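Zurnitz (miniature wargame)

Zurnitz is a set of fantasy skirmish rules for 15mm miniatures, and also the name of the made-up river town where all the fighting happens. I've been playing it for longer than I want to add up, and I keep this article going because the old fan pages have mostly vanished and people still write to me asking what on earth a Toll Hag does. So this is part reference, part me rambling. Corrections are welcome!

Background

The game is set in 1883, or at least in a version of 1883 where the river Presimine runs uphill twice a year and drags all sorts of things along with it. Zurnitz sits on the bend. Upstream you have the Driseck, a big soggy forest full of things with antlers, and downstream there's the customs house, which in this world has its own army. Most of the stories come out of those two sides wanting the same bridge.

I like that the setting is small. There's no world map, no list of twelve kingdoms, no timeline going back to the birth of the gods. You get one town, one forest, one river and a lot of grudges. The author, Guadalupe Cuautle, wrote the whole background as a bundle of letters between two sisters who can't stand each other, and you have to piece together what's going on from what they complain about. My first group skipped the letters completely and still had a great time, but I'd read them. The one about the drowned cow is worth the price alone.

Factions

The customs house (everybody I know calls them the Collars) is the easy one to start with. Long coats, muskets, a few dogs, and a clerk who counts as a wizard because he can write a fine so nasty that it does damage. They hold ground well and they hate moving fast. If you already own some Victorian colonials or even Napoleonics in greatcoats, you can field a Collar crew tonight.

The Driseck folk are what most people buy into the game for. Antlered spearmen, bark giants, a sort of heron priest, and the Toll Hags. A Toll Hag doesn't attack at all. She stands somewhere, and any model that moves past her within a hand's width has to give something up, either its next shot or a wound or its weapon. You choose which. Played well she can lock down a whole side of the table, and played badly (my usual style) she stands in a ditch all evening looking cross.

Then there are the Dreßler, a family of smugglers who will work for either side. You can run them as a full crew, but they really shine as hired help. They're cheap, they cheat, and there's a rule that lets your opponent bribe one of them in the middle of a game. I've lost a bridge that way. I've also won one. 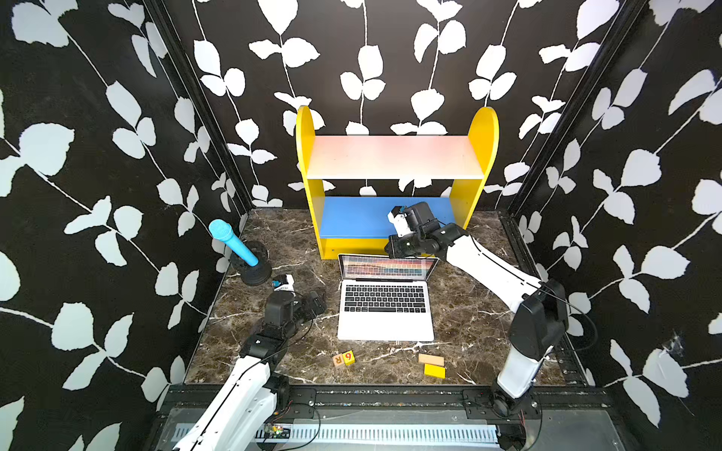 The bribe rule does split people, I should say. Some groups cap it at one try per game, and a few leave it out altogether, mostly for tournaments. I've always played it as written. If your opponent has saved up the coins then they've been fighting short-handed all night to do it, and that seems fair to me.

How it plays

A normal game uses a crew of up to 15 figures a side, and you need a deck of ordinary playing cards plus a handful of six-sided dice. Each player gets a hand of cards at the start of the turn. Play a card, activate a figure, and the suit tells you what it's allowed to do. Hearts are for moving, spades for fighting, clubs for shooting, and diamonds can be kept as coins or spent on odd jobs like opening a door or untying a boat. Face cards do something special for each faction, and the jokers make the river rise.

That last bit is the heart of the game for me. When the river rises you push the bank out on both sides, and anything standing there gets swept along toward the table edge. It's a nuisance to mark if your river is glued to the board! I use strips of blue felt and just keep adding to them.

Fighting is a simple roll-off, with a couple of adjustments for weapons and for friends nearby. There are no hit points to speak of. A figure is fine, or hurt, or gone. It keeps things quick, and even with new players we're usually done before the snacks are.

The miniatures

The first range was sculpted by Anwara Herath, and you can tell they're her work from across the room – big hands, small heads, lots of attitude. They aren't the cleanest castings. My bark giants had mold lines like bootlaces and one of the herons came with a beak that had to be bent back into place with hot water. But they paint up beautifully, and the deep folds on the coats take a wash so well that I've been lazy with Collars ever since.

The codes are a bit of a mess, by the way. Packs were numbered in whatever order they were finished, so code 3528 is a pack of Dreßler with rowboats and the one right after it is a lone goat. The goat is in no army list. I have four.

Editions

Edition 2 came out in June and it's the one I'd get now. It tidied up the shooting, which used to mean rolling, drawing a card and then rolling again, and it gave the Driseck crews a reason to bring more than one heron. Not everything is better. The letters were trimmed quite a bit, and the campaign rules moved to the back, where I think a lot of people miss them. If you can find the old booklet cheap, keep it for the letters and play from the new one.

Old crews still work, with two changes: Toll Hags cost more (deserved) and dogs can no longer carry coins (a crime).

Last updated Nov 6, 2020, with the new Toll Hag cost. I still need to write up the boat rules properly, and I'm looking for a readable copy of the fold-out bridge scenario, as mine has tea on it.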